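Oakley shoppers to pay jar deposit in refill trial

Shoppers in Oakley will be able to buy rice, beans, coffee and laundry powder in returnable jars starting in December, under a trial run by the grocery chain Vurkier and the container company Ondia.

Customers will pay a deposit of 90 cents per jar at the register. They get the money back when they return the jar and its lid to any store taking part. The trial is set to last four months and will cover 38 stores, most of them in Oakley and the towns along the county road to the south.

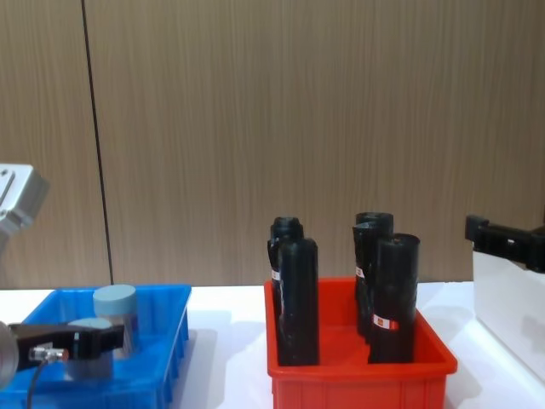
Clear jars with light-blue screw lids in a blue tray.

Vurkier said the deposit will appear on its own line on the receipt and will not be taxed. Store coupons can be used on the food but not on the deposit. Customers who lose the receipt can still return a jar, as the refund is tied to a code on the base.

Refunds will be paid in cash or added to a store card. Shoppers bringing back more than a few jars at a time will be asked to go to the service desk instead of using the return slot by the entrance. The desk closes at 8 p.m. in most stores, an hour before the doors do.

Jars do not have to be spotless when they come back, but they must be empty. Ondia said a quick rinse is enough. Jars that are cracked or chipped will be taken out of use, and the customer will still be paid if the code can be read. A jar that comes back without its lid earns half the deposit.
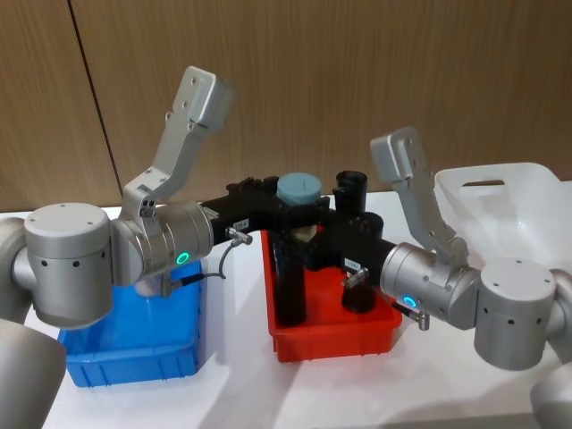 Photo: Ondia

The first products on the shelves will be dry goods sold under Vurkier's own label, along with two ground coffees from Bolaven, a roaster based in Oakley. Bolaven currently sells its coffee in foil-lined bags, which the county does not accept for recycling. The roaster said it will keep selling the bags during the trial, at the same price per pound as the jars before the deposit is added.

Liquids are not included for now. Vurkier said it had looked at cooking oil and dish soap but wanted to see how many containers come back before adding products that are harder to clean out.

Return rates have been a sore point for earlier programs in the area. A milk bottle deposit tried by a group of Oakley stores ended after one winter, with many of the bottles never returned. The deposit then was much lower, and bottles could only be taken back to the store that sold them. Vurkier said both points were considered when the new rules were drawn up.

Washing will be done at a site outside Oakley that already handles glasses and plates for caterers. Trucks that deliver groceries in the morning will carry used jars back on the return trip — no extra runs are planned for the first month. Ondia said it can add a second pickup at the larger stores if storage rooms fill up.

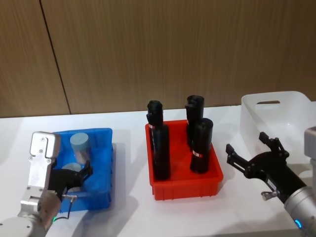

What the county wants to know

The county waste office is not paying for the trial but has asked for monthly figures. It wants to compare the number of jars sold with the number returned, store by store, and will check whether there is any change in the amount of plastic packaging reaching its sorting center.

The office has also asked Vurkier to put a notice on the shelf telling customers not to place the jars in curbside recycling. A jar left at the curb will be treated as ordinary recycling, and the deposit will be lost.

Schools, churches and other groups can apply to host a collection box and keep the deposits. To qualify, a group must expect to collect at least 1000 jars over the length of the trial. Application forms are available at Vurkier service desks, and boxes will be delivered once the first stores have opened their return slots.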